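Right, I promised a few of you that I'd write down what I learnt from two years of taking my mum to outpatient appointments, so here goes. It's going to be a long one, so put the kettle on. 1/

Some background first. Mum is Morag MacBrayne to the hospital and "Mrs Mac" to everybody in our street in Liridville. She has a heart thing and a kidney thing, and the people who look after the heart and the people who look after the kidneys are in different buildings and, as far as I can tell, on different planets. 2/

For the first few months I just drove. I sat in the waiting room with a magazine while she went in on her own, and then in the car I'd say "what did they say?" and she'd say "oh, he was very nice". Every time! I love her dearly but you can't take "he was very nice" to the chemist. 3/

So we had a talk about it (over scones, it was all very civilised) and she agreed I could come in with her. Do ask, by the way. Don't just get up and follow. It's their body and their appointment, and Mum told me later she'd have been quite cross if I'd marched in. 4/

The first thing I'd pass on came from Isla Rankin, the heart nurse, who is an absolute treasure. She said to write down the one question you'd be most upset to go home without asking, and to ask it at the start, while everyone still has their coat on. We used to leave ours for the end and the end always came too quickly. 5/

Second thing: tablets. Mum was on 9 different ones at the worst point, and each clinic had its own slightly different idea of what they were. We now keep our own list with the name, the dose, what time she takes it and what she thinks it's for, in her words. "Water one, morning" is perfectly good. The doctors have never once laughed at it. 6/

Put the date you last changed it at the top of the list. I learnt that one by handing over an old list with great confidence and having to ring back from the car park. 7/

Third thing, and this is the one people message me about: letters. They come to the house, they come by email, they get handed to you in a corridor. I used to keep them in my handbag, and then in a carrier bag, and then in what my husband called The Drawer. Please don't have a Drawer. 8/

We've settled on one folder for each clinic, newest letter at the front, plus a blank sheet for whatever gets said on the day. Plain, cheap, light enough for Mum to carry herself, and she does like to be the one carrying them. 9/

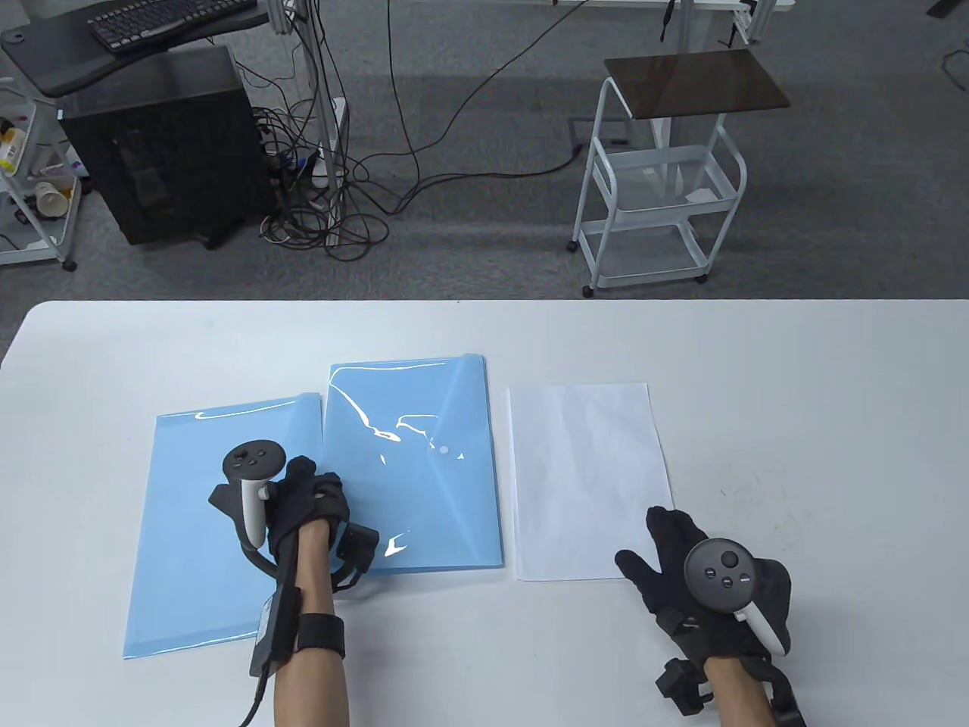
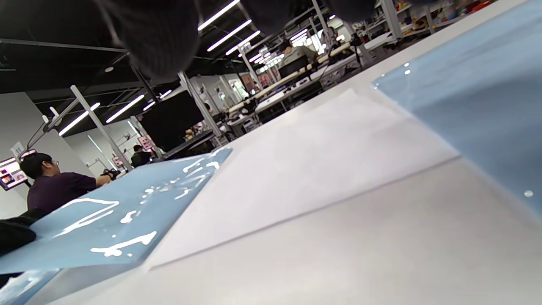
Fourth thing: the hospital number. Every letter has one and it's what they really want when you ring up, much more than a date of birth. Ours ends in 417 and I could recite the whole of it in my sleep. I've got it written inside the kitchen cupboard door as well. 10/

Fifth, parking and food. Very dull, I know, but a clinic that's running late will undo the best of us. Pay for longer than you think. Take a sandwich. If the person you're with is on a fluid limit, like Mum, ask whether soup and jelly count (they do, she was furious). Hers is 1000 ml a day and we measure it out in a jug each morning so she can see what she's got left. 11/

Sixth, say when you haven't understood. I had a job with this because I don't like to look daft. What works for me is "can I say that back to you?" and then saying it back, badly. They put you right very kindly, and once the registrar noticed she'd missed a bit out herself. 12/

And if English isn't your first language, or your mum's, ask for an interpreter when the appointment letter arrives and don't wait till the day. My friend Lenuța Furtună translated for her dad for ages before she found out she could have had someone in to do it. She says she got to be his daughter again, and I had a wee cry at that. 13/

Last one. Somebody has to look after the driver too. I didn't sleep properly before clinic days for a whole year and thought that was just how it was. Tell your own GP you're a carer and ask them to put it on your notes. I got a flu jab and a very good chat out of it. 14/

Mum's doing all right, thank you to everyone who asks. Kidneys again in June, and she's already chosen her cardigan. If you've got tips of your own, pop them underneath, I read every one, even if it takes me till bedtime. 15/15

More from this author
What to pack for an overnight stay (and what to leave at home)
Low-salt soups my mother will eat
Ringing the ward without being a nuisance
A thank you to the tea trolley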